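Linmont Residence Hall
Shared Pantry: Frequently Asked Questions
Last revised April 15, 2020

Where do clean plates go?
Plates are to be stood upright in the wooden rack on the white table, between the pegs. Residents should not stack plates flat in the rack.

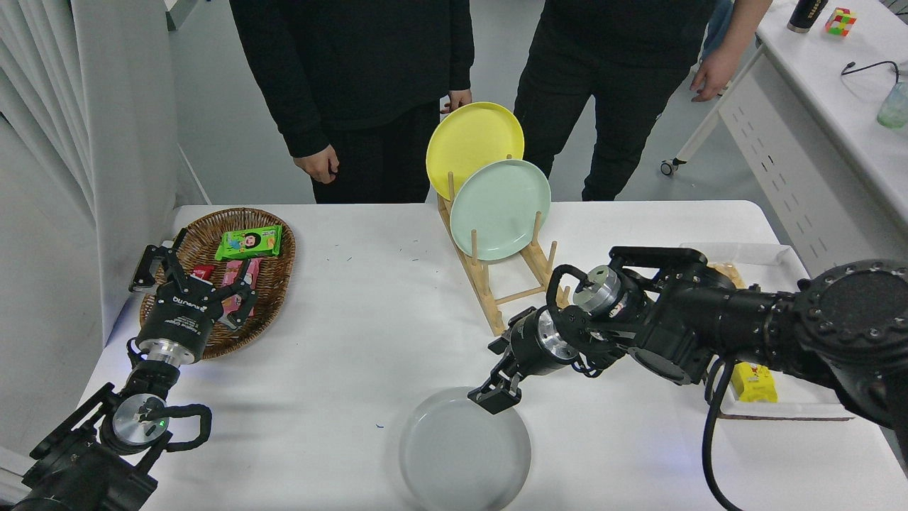

Who may take snacks from the basket?
The wicker basket is open to all residents and their registered guests. Only wrapped items may be placed in it. Fruit and home baking belong in the Rurkau Lounge on the second floor.

May I use my own plates?
Yes. Personal plates must be labeled on the underside and returned to your room within 30 minutes of washing. The hall is not responsible for breakage.

How should the rack be filled?
Begin at the back and work forward, one plate to a slot. Bowls and mugs are kept in Room 184.

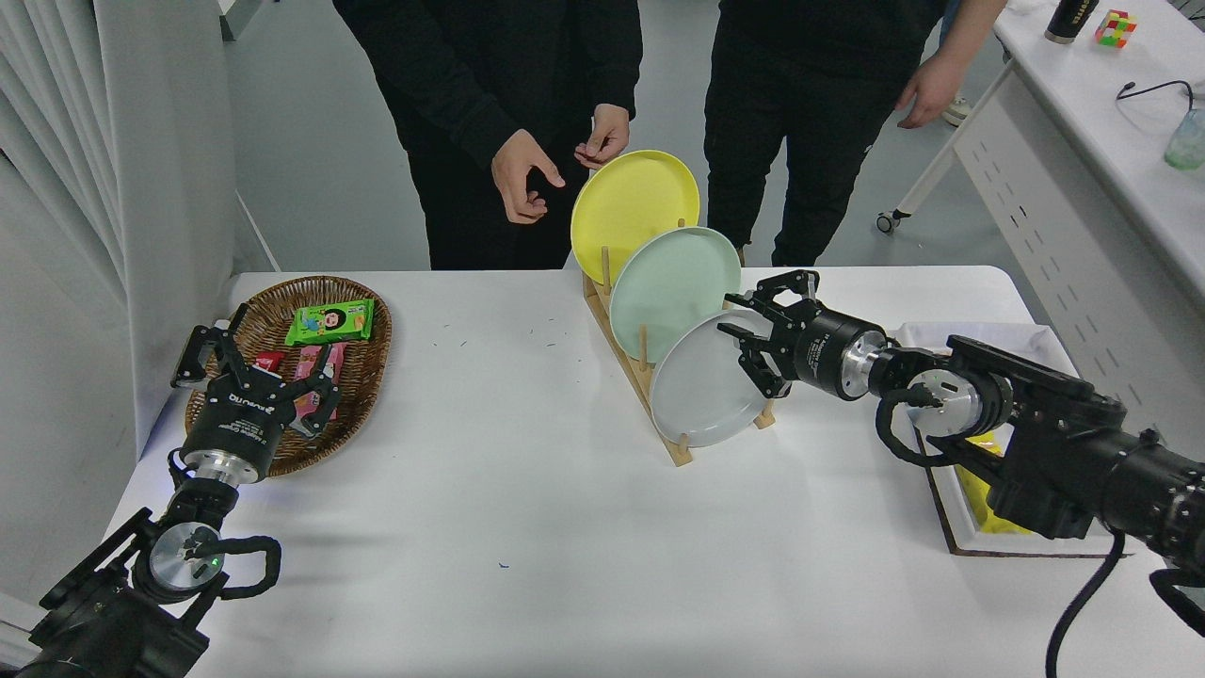 Three plates in the pantry rack, with the snack basket at left.

Whom do I contact about missing or broken items?
Please write to Zanele Hlongwane, Residence Services, Room 238, Msimang Building. Requests are normally answered within two working days.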